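「できた」と言うのはだれか
ロボット操作研究の採点について

イルゼ・ラメルス
2020年1月28日

ロボットの論文を読むとき、私は最初に表を見ます。表には方法の名前が縦に並び、右の端に成功率があります。一番よい数字は太字です。読む人は太字を見て、本文に戻り、なぜその方法がよかったのかを読みます。私も長い間そうしていました。今もそうすることがあります。

しかし、去年の5月から自分で採点をする側になって、太字の数字の読み方が少し変わりました。この文章では、その変化について書きたいと思います。日本語は私の母語ではありませんので、表現が固いところはお許しください。

私たちのグループは、使い終わったデスクトップコンピューターの内部で、ロボットアームに小さい作業をさせる研究をしています。部品に指先を当てる、レバーを起こす、コネクターをつまむ、というような作業です。研究の名前はグレトローといいます。分解の工程を全部自動にする話ではありません。一つ一つの動作を人間の操作から学習させて、初めて見る機種でどこまで通用するかを調べています。

評価のために、学習に使わなかった機械で579回の試行をしました。それぞれの試行について、採点者が手首のカメラの映像を見て、「成功」か「失敗」かを記入します。一つの試行を必ず二人が別々に見ます。相談はしません。採点の規則は一枚の紙にまとめてあり、始める前に全員が読みました。

結果として、二人の採点が合わなかった試行は、ほぼ11パーセントありました。

この数字を初めて会議で見せたとき、反応は静かでした。悪くない、と言った人もいました。人間の判断ですから、いつも同じになるはずがありません。普通の手続きでは、三人目が見て多数決で決めます。そうすると579回の全部に一つの答えがつき、成功率が計算できて、表に入ります。論文には「不一致は第三の採点者が解決した」と一行書きます。この一行を、私は今まで何度読んだかわかりません。自分でも書いたことがあります。

私の意見は、この一行で捨てているものが大きすぎる、ということです。

合わなかった試行を並べてもう一度見ると、ばらばらに散らばってはいませんでした。かなり同じところに集まっていました。多かったのは、指先が部品に届いたように見えるけれども、指先そのものが部品を隠していて、接触がわからない場合です。次に多かったのは、目的の部品が板金の下や影の中にあって、手首のカメラからは一部しか見えない場合です。光った金属が白くなって、縁の位置が読めない場合もありました。

つまり、採点者が困る場所は、ロボットも困っているかもしれない場所です。手首のカメラは、学習した制御器に与えられる唯一の画像です。採点者も同じ画像を見ています。同じ画像を見て人間が二つに分かれるなら、その画像から正しい動作を選ぶのは制御器にとっても難しいだろう、と考えるのは自然だと思います。ところが多数決は、この難しい試行を、明るくて何の問題もない試行と同じ「1」か「0」に変えてしまいます。表の中ではもう区別ができません。

反対の意見も知っています。第一の反対は、もっとよいカメラを置けばいい、というものです。机の横に固定カメラを一台置いて、採点者はそれを見ればよい。これはもっともな意見で、私たちも一部の試行では横のカメラを使いました。けれども、コンピューターの筐体は箱です。横から見れば壁が見えます。上から見ればアームの本体が見えます。外のカメラを増やすほど、だれかが角度を選ばなければならず、ある機種でよい角度が、別の機種では役に立ちません。カメラを増やすことに反対ではありませんが、それで不一致がなくなるとは期待しないほうがよいと思います。

第二の反対は、規則をもっと細かく書けばいい、というものです。これは実際にやってみました。最初の規則は「目標の部品に触れたら成功とする」という文でした。これでは、軽くこすったときにどうするかが書いてありません。そこで「指先の両方が部品の面に接して止まったとき」と直しました。すると今度は、部品の縁で止まったときの判断が分かれました。もう一度直しました。規則の版は7まで進みました。七番目の版は正確ですが、長すぎて、採点者が途中から読まなくなりました。ヤムナ・チョウダリーはある日、規則の紙を裏返しにしたまま採点していました。注意しようとして、自分の紙も裏返しになっていることに気がつきました。

規則を細かくすると、不一致は少し減ります。ただ、減り方の中身を見なければなりません。見えないものが見えるようになったために減ったのか、見えないときの答え方を全員でそろえたために減ったのか。後のほうの場合、数字はきれいになりますが、知識は増えていません。「迷ったら失敗とする」という規則を入れれば、一致率はすぐに上がります。私はこの規則を入れたことがあり、一致率が上がった日は少しうれしく思いました。次の日に、その規則を消しました。

第三の反対は、ロボット自身の信号を使えばいい、というものです。モーターの電流や指の開き幅を見れば、人間の目はいらないという考えです。グレアム・ホロックスは会議のたびにこれを言います。物を持ち上げる作業なら、彼の言うことは正しいでしょう。指の間に物があれば、指は閉じきりません。しかし私たちの作業には、指先を面に当てるだけのものがあります。そのとき電流の変化は小さく、部品に当たったのか、隣の枠に当たったのかは電流だけではわかりません。信号は、何かに触れたことを教えますが、何に触れたかは教えてくれません。

では、どうすればよいのでしょうか。私の提案は簡単で、新しい装置はいりません。

まず、不一致を成功率と同じ表に載せることです。成功、失敗、そして「二人が分かれた」という三つの欄を作ります。方法Aと方法Bの成功率の差が、分かれた試行の割合より小さければ、読者は自分で注意することができます。今の書き方では、読者にその機会がありません。私たちの研究でも、シェンと呼んでいる方法が従来の方法より少しよい成績でしたが、その差は不一致の幅の中に入っていました。多数決のあとの表だけを見れば、シェンは太字になります。分かれた試行を別の欄に出すと、太字をつける勇気がなくなります。

次に、採点者に「わからない」と書くことを許すことです。私たちの最初の記入用紙には、この欄がありませんでした。欄がないと、人はどちらかに丸をつけます。丸のつけ方には性格が出ます。14人の採点者の中には、迷うといつも成功にする人と、いつも失敗にする人がいました。二人の組み合わせが悪いと不一致が増え、似た性格の二人が組むと、不一致は隠れます。一致していても、二人とも見えていなかったということがあり得るのです。これは私には怖いことでした。一致率の高さは、採点の正しさの証明になりません。

三つ目に、分かれた試行の映像を、論文と一緒に公開することです。普通、公開される動画は一番よい試行です。ロボットがなめらかに動いて、部品をきれいにつかみます。見て気持ちがよいですし、作った人はうれしいですから、それも出せばよいと思います。ただ、その隣に、専門家が二人で見て意見が合わなかった映像をいくつか置いてほしいのです。次に同じ研究をする人には、そちらのほうがずっと役に立ちます。

この提案には費用がかかります。一番大きい費用は時間です。多数決なら、三人目が短い時間で終わらせます。分かれた理由を書くには、もう一度映像を止めて、二人で座って話さなければなりません。大学院生の時間は安いと思われていますが、安くはありません。タハ・アムラニは、理由を書く欄を自由記述から短い選択式に変えました。「指で隠れている」「筐体で隠れている」「反射」「規則があいまい」「その他」です。これで作業はだいぶ速くなりました。「その他」が多すぎるという問題は、まだ残っています。

もう一つの費用は、論文が弱く見えることです。これは正直に書いておきます。ローズムリーの研究会で三つの欄の表を出したとき、最初の質問は「結局、成功率はいくつですか」でした。私は幅で答えました。分かれた試行を全部失敗とした場合と、全部成功とした場合の二つの数字です。質問した人はノートに低いほうだけを書きました。それでよいのかもしれません。しかし査読者が低いほうだけを見て、隣の論文の多数決のあとの数字と比べるなら、幅を出した人が損をします。ですから、一つのグループだけがやっても長くは続かないでしょう。会議の投稿規定に一行入れるだけで、状況は変わると思います。「人間が成否を判定した場合は、解決前の不一致の割合を記すこと」。この一行で十分です。

医学の画像診断では、読影者の間の不一致を報告することが昔から普通だと聞きました。画像を読む仕事が難しいことを、最初から認めているからでしょう。ロボットの研究では、成功したかどうかは見ればわかる、という気持ちがまだ強いように感じます。机の上の積み木なら、見ればわかります。私たちは積み木の時代の書き方のまま、箱の中に入ってしまいました。

見ればわかる、と思う方には、手首のカメラの画像を見ていただくのが早いと思います。静止画一枚では採点はできませんし、私たちも映像で判断しています。それでも、採点者が画面で何を相手にしているかは伝わると思います。
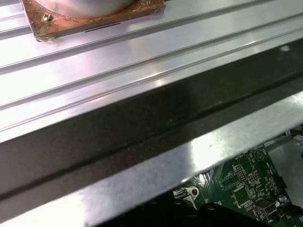
アルミの板のすき間から、基板の一部が見えます。目標がこの下にあるとき、採点者に見えるのはこの範囲だけです。

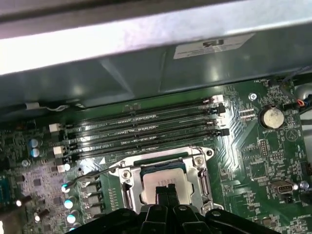
ゲストステッドでこの文章の下書きを回覧したところ、ゲタチョウ・アイェレから次の返事が来ました。許可をもらって載せます。

私は三つの欄の表に賛成ですが、理由は少し違います。あなたは、不一致が画像の難しさを表すと書いています。一部はそうでしょう。しかし、作業の定義が悪いことも表しているはずです。分解の現場で大事なのは、指先が部品に当たったかどうかより、次の動作に進めるかどうかです。レバーが起きたなら、その前に指がどこに触れていたかはだれも聞きません。動作を小さく切って、一つずつ人間に採点させるから、答えのない質問が生まれるのだと思います。不一致の多い動作は、表に載せる前に、前後の動作とつないで評価し直したらどうですか。それでも残った不一致なら、私は喜んで読みます。

この返事には、半分だけ同意しています。動作をつなげば、確かに最後の結果は判定しやすくなります。けれども、つないだ作業が失敗したとき、どこで失敗したかを知るためには、やはり途中の映像を人間が見ることになります。そのとき私たちは同じ画面の前に戻り、同じところで意見が分かれるのではないでしょうか。次の評価では、試行の一部を彼の言うようにつないで、両方のやり方で採点するつもりです。規則の紙は第一版の長さに戻し、「わからない」の欄は一番左に置きます。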